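Balancing Two Stances in Ollalley
Final report, Game Systems Design
Leilani Whitfield

For this project I rebuilt the Warden class in Ollalley, a small browser RPG our group inherited from last year's students along with its bugs. The Warden picks one of two stances at level 10. Ember adds burst damage and drains health. Bulwark adds armor and, in the old build, very little reason to stay awake.

I ran 500 simulated duels against the training boss, Drandari. Ember won 300 of them. Bulwark won 185. The remaining 15 ended when both fighters died on the same tick, which the code reported as a victory for the boss's pet.

My first fix gave Bulwark a counterattack. It could also counter its own counterattack, and the server took this personally.
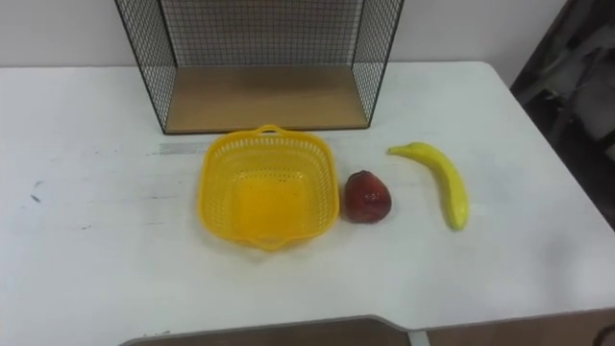
The second fix put a short cooldown on the counter and cut Ember's drain when the Warden is below half health. Playtesters found both stances fair, although two of them never opened the stance menu. I would move that menu next, and I would also like to have a word with whoever named a variable "stuff2."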